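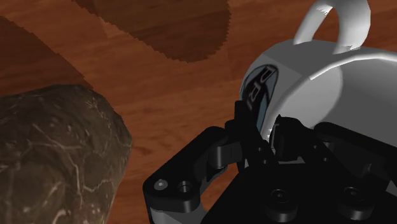 Getting an Old Car Through the Back Half of Winter

Friday, February 22, 2019
By the Kershaw Garage Notes desk
5 minute read

We use cookies to remember your preferences. By continuing to read you accept this. OK

By late February an old car in a cold garage has usually started to sulk. Mine spends the season under a cotton sheet, and every January I promise it a weekly visit. It gets about as many as my dentist does. These are the jobs I do anyway, in no order except the one I remember them in.

Battery. Take it out or put it on a maintainer. A maintainer is different from the big old charger your uncle left you, which will happily cook a battery over a long weekend. If the battery comes out, put it on a shelf you can reach without climbing on a fender. Label the cables with masking tape. You think you'll remember which is which, and so did the previous owner of my wiring.

Gas. Fill the tank and add stabilizer before the last drive of the fall, so that it reaches the carburetor too. If you forgot, add it now and run the engine with the garage door wide open until the car is properly warm. Starting it for two minutes and shutting it off does the exhaust no favors – all you've done is fill the muffler with water.

Tires. Pump them up to 40 for storage if the sidewall allows it, and let them back down before you drive. I keep a note on the steering wheel that says TIRES in red marker. One spring I ignored the note and spent 26 miles wondering who had stolen my suspension.

Mice. Everyone has a cure. Dryer sheets make the car smell like a motel and the mice seem to enjoy the bedding. Peppermint oil works until it dries up. What has worked for me is steel wool in the tailpipe and the air cleaner snout, plus traps along the wall. Tie a long ribbon to each wad of steel wool and pull them all before you turn the key.

Chrome. Wash it, dry it, then rub on a thin coat of paste wax and leave it there without buffing. It will look terrible until spring. So will you.

Stuck bolts. Soak them the night before you need them, then again in the morning. Tap the head with a small hammer, try tightening a hair first, and only then loosen. If you have reached for the long pipe, go have lunch. I once snapped an exhaust stud out of pure impatience and the repair took longer than the previous owner's entire restoration, which admittedly was mostly spray paint.

Small parts. Muffin tins are good, with a scrap of cardboard under each bunch of bolts saying where they came from. Carburetor jets go in a jar with a lid. Springs go wherever they like.

Brakes. Push the pedal before you roll an inch. Fluid soaks up moisture over time, so if you can't recall when you last changed it, that's your answer. Leave the parking brake off all winter and chock the wheels with something sturdier than a paint can.

Hand cleaner. Dish soap and a spoonful of sugar, scrubbed in before you add any water. It costs next to nothing, and it spares you explaining the bathroom towels – a conversation I have lost every year so far.

Get Garage Notes in your inbox twice a month. Enter your email address. Unsubscribe at any time.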